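Folding and Storage in a Small Shared Bedroom
Term project, Household Management
Esi Agbeko and Ashraf Abdel Rahman
Supervisor: Rowena Castillo
Submitted 17 November 2020

1. Background

Our September proposal promised to "transform" a bedroom in Lisumthorpe. Ms. Castillo crossed out the verb and wrote "tidy" in the margin, so we tidied. The bed had to serve as closet, shelf and folding table, a lot to ask of a mattress.

2. Towels and bedding

We did towels first, as they have no sleeves. The spare bedding went to the head of the bed, where it could be in the way without being in our way.

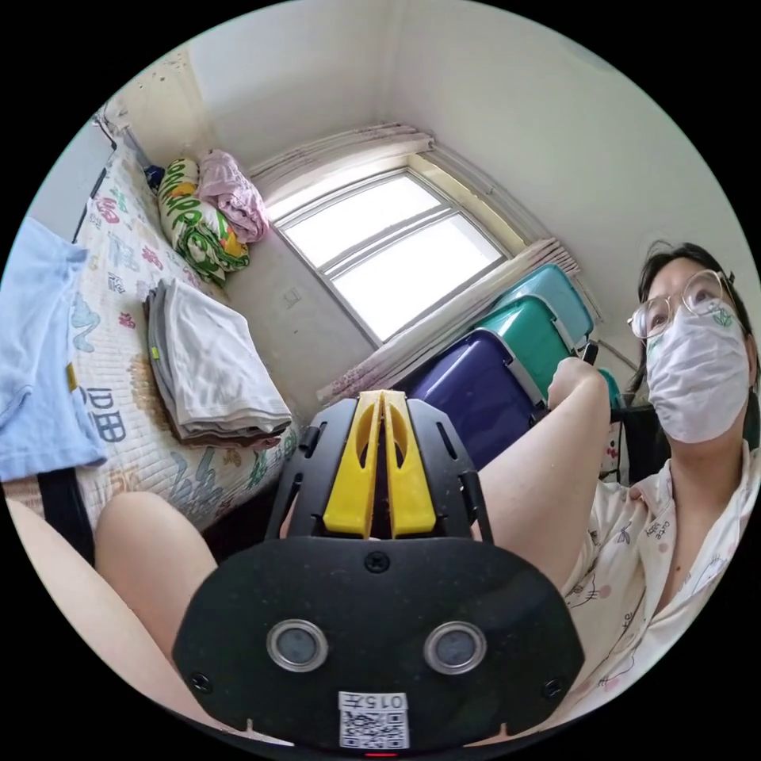 Figure 1. Folded white and grey towels in the middle of the bed, bedding by the wall.

The rolled bundle took up less mattress than the heaped pink blanket. Esi still prefers the heap and has asked for her dissent to be recorded.

3. Shirts

Shirts were spread flat, smoothed, then folded in from the sides. Our method sheet gives smoothing a single line. It deserved a page.

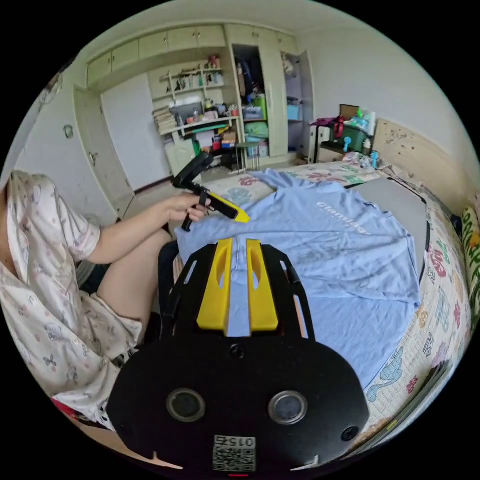
Figure 2. Light blue T-shirt laid out on the bed, lightly wrinkled.

The side table at the far end was outside our scope, a decision we made after looking at it. The pale green cupboards would be the obvious home for most of what it holds.

4. Next time

Clear the bed before starting. Agree on one shirt fold. Keep the report under 3,000 words, which we have managed easily.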